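We use cookies to remember your settings and to see which handouts people open. By continuing to read you accept this. Manage preferences

Learning from Examples: Notes for Session 4
Gathering demonstrations in a simulator

Last session we finished with the reaching task and a good number of you stayed behind to ask why the arm did so well on the left half of the table and so badly on the right. I promised to come back to it, and most of today is my long answer. The short answer is that the arm had learned from Jawad's demonstrations, and Jawad starts nearly everything from the left. It's a perfectly good habit for a person. A learning system will pick it up along with everything else you give it, because it has no way of knowing which parts of your behavior were the point and which parts were just you.

So please read these notes before you book time on Tramby (our simulator setup, for those who joined late), and read the part about resets twice.

What counts as one example

One example, or episode, is a recording from a starting arrangement to the moment you press stop. It holds the rendered views, the joint positions at every time step, the state of the gripper fingers, and a sentence saying what you were trying to do. People tend to treat the sentence as paperwork and type it in at the end of a long afternoon, and I do understand, but please write it first. If you write "pick up the axe" before you start, you will pick up the axe. If you write it afterward you will be describing whatever happened, and those two sets of sentences look surprisingly different when you line them up.

Keep the sentence plain. "Pick up the axe" is fine. "Carefully retrieve the small axe using a top-down approach" tells us more about your mood than about the task.

Setting up

Open Otura, the scene editor, and load a room. Put down at least two objects that could plausibly be confused in reach, if not in looks. I like them close together — close enough that a lazy approach to one would bump the other. An object sitting alone in the middle of a big flat surface teaches the arm to go to the middle of a big flat surface.

Furniture matters more than students expect. A seat isn't a tabletop: there is a backrest behind it and an armrest at the end, and the arm has to come down into that pocket without scraping its wrist along the upholstery. Maham Sial did most of the seat scenes last year and her advice, which I pass along gladly, is to pause just before the descent and look at the gripper against everything around it, then move.
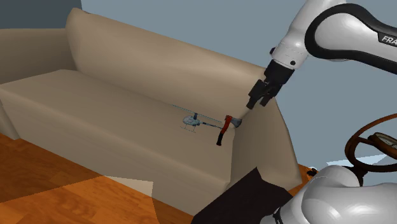 Tramby lab, 28 July 2019

The axe is the target in this arrangement and the helicopter is the thing to leave alone. Look at how near the tail comes to the handle. If you close on the handle down toward the black grip, you have to think about where your other finger is going; if you go for the head, you have the flare of the blade to deal with and the armrest beside it. Neither choice is wrong. What I'd ask is that you make both choices over the course of your set, on purpose, and write down which one you made. Ghazala Hashmi and I disagree mildly over whether the choice belongs in the sentence or in the notes field (she says the sentence, I say the notes), so for this course we'll use the notes field and she can have her way in the spring.

Notice too that the fingers are still empty and there is air left between them and the axe. This is the part of an episode I care about most. The grasp itself is over in a moment, but the approach is where a learner finds out how to line itself up, and it's the part people rush.

Resets

Between episodes, move things. Move all of them, the target and the neighbors, and turn them as well as shifting them. Otura has a shuffle button and you're welcome to use it for a first pass, but it only draws from a small area around the original spot, so after a few presses go in and drag the objects somewhere new by hand. Start the arm from a different pose too. I know this is dull! I have done a great deal of it myself and I keep a radio on.

Please don't tidy. When we went through last year's set of 124 episodes we found that the objects had slowly drifted into neat rows, all facing the same way, and the arm trained on them was quite lost when anything lay at an angle.

Failures

Keep them. Mark the episode as failed, say in a few words what went wrong, and go on to the next. Of the first 47 episodes Kipchumba Mrema recorded, 37 were usable as clean demonstrations, and the remaining ten turned out to be some of the most useful material we had for the recovery exercise in Session 6. A fumbled grasp followed by a second, better try is a lovely thing to have. A fumbled grasp that somebody deleted out of embarrassment is no good to anyone.

The one kind I do want thrown away is the episode where the simulation itself misbehaves: an object sinks into a cushion, or shoots off across the room because two surfaces overlapped at the start. The learner will take that physics quite seriously. Press discard, nudge the object up a little, and begin again.

Speed and smoothness

Move at a pace you could keep up for an hour. New operators tend to hurry through open space and then stop dead above the object while they think, and the stops get learned. If you need to think, do it before you press record — or leave the stop in and mention it in the notes, and we'll trim it in Virk when we clean the data together.

For next time

Each pair records 47 episodes in a seat scene of your own making, with two or more objects, and uploads them to the Jakatell folder under your pair number. Split the operating between you as evenly as you can. You'll each have different habits and we want both sets. Bring a half page on what you noticed about your partner's approaches, kindly put.

Heather Rakena has the booking sheet, and the early slots in August are filling, so do write to her soon. If your controller drifts, recalibrate before you start, and if it still drifts bring it to me and take the spare from the drawer.

Reading for Session 5: the chapter on copying errors, up to the worked problem. Skip the proof unless you enjoy that sort of thing.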